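Learning to like a white table

When we moved to Sudasside in August, the only furniture we owned was two chairs and a mattress. My husband's sister had offered us her old dining table, but it did not fit through the door of the flat, and after an hour on the stairs we carried it down again and she drove home with it. So for 32 days we ate on the floor, with the plates on a suitcase. I am not complaining, it was summer at my parents' home and winter here, and everything felt a little upside down anyway.

I want to write down how we chose a table, because I have read many blogs about furniture in my life and they were mostly about how a room looks. In my first language we have a saying that a family is as big as its table. I think my grandmother made it up, but she said it with so much authority that I never dared to ask.

What I grew up with

At home the table was dark oak. It had burns from pots, a deep line where my uncle cut bread without a board, and one corner that was chewed by a dog I never met. We did homework there, and my mother sewed there, and at Christmas it was pulled apart and a board was put in the middle which did not have the same colour as the rest. Nobody was careful with it. I believed for many years that a table had to be dark to be a real table.

White was for offices and for dentists. My friend Griet Peeters, who has known me since school, laughed very hard on the phone when I told her what we were looking at. She said: "You? With your coffee?"

The reasons for white

Our kitchen has one window and it looks at the neighbour's brick wall. In the afternoon, at 3 or so, the light is already grey. We borrowed a dark folding table for a weekend and the room became like a cellar. Then I put a white bed sheet over it, only to hide a stain, and suddenly I could read my book without the lamp. That was the moment I changed my mind.

I also started to look at white tables everywhere I went – in the library, at the clinic, in cafés. I paid attention to the corners most of all. A rounded corner is much kinder to the hip when you live in a narrow flat, and I have the bruises to prove it.

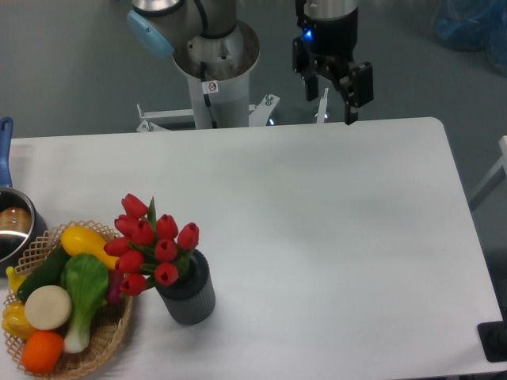
What we bought in the end

We found ours in a second-hand shop called Kramer, two streets behind the station. The owner, Amber Kramer, let me sit at it for as long as I wanted. I asked her if I could put my elbows on it and pretend to peel potatoes, and she said that people had done stranger things in her shop. It cost 300 dollars with delivery, which was more than we planned, and I still feel a small pain when I write the number.

It has been with us for 14 weeks now. It shows every crumb, and at first I was wiping it the whole day like a nervous waiter. Turmeric is the worst. Coffee comes off if you are quick, red wine also, but turmeric stayed as a pale yellow moon near my husband's chair. I tried baking soda, then lemon, then I left it in peace.

The neighbours' children came to draw last month and one of them went over the edge of the paper with a green pen. Her mother was so ashamed that she wanted to pay. I told her about the dog and the oak corner, and I made more tea.

Griet is coming to visit after New Year. I have already promised her the seat beside the yellow moon, and now I only have to find a third chair.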